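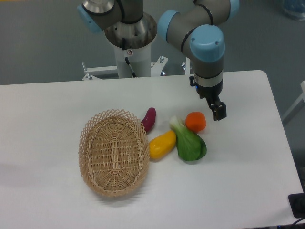 Planning Software Update: Grasp Selection in Gistatura

The Clerkanness laboratory has released a new version of Gistatura, the planning software used on its two-arm tabletop stations. The release went to all internal users in April and replaces the grasp selection module that had been in service since the stations were first set up.

The previous module ranked possible grasps by the shape of the target object alone. It gave good results when objects were well separated. When several items lay close together, as the artificial vegetables do beside the wicker basket, the planner often chose a grasp that was sound in itself but left no room for the fingers to come down. The arm would then stop above the table and request a new plan.

The new module checks the space around the object before it ranks anything. For each target, the software produces up to 200 candidate grasps and removes those in which either finger would meet a neighboring item, the basket rim or the tabletop. The remaining candidates are passed to the motion planner in order of clearance. Long or curved items, such as the sweet potato, are now approached across their narrow side by default. Leafy items are treated separately - the planner looks for the firmer stalk end of the bok choy and keeps the fingers away from the leaves.

Placement has also been revised. The basket is stored as an open container with a raised rim, and the release point is set inside that rim with a margin of 5 centimeters. Users may change the margin in the station settings file.

The module was tested on 36 table layouts prepared by the perception group. Requests for a second plan fell in over half of them. Layouts in which two items touch along their full length remain difficult, and work on these will continue under the Dronine project, which is developing a short pushing motion to separate objects before a grasp is attempted.

Stations running the Clegg control layer need version 10 or later before the update is installed. Existing calibration files remain valid. Users who have written their own grasp filters should review the release notes, as the order in which filters are applied has changed. Questions may be sent to the planning group through the usual support page.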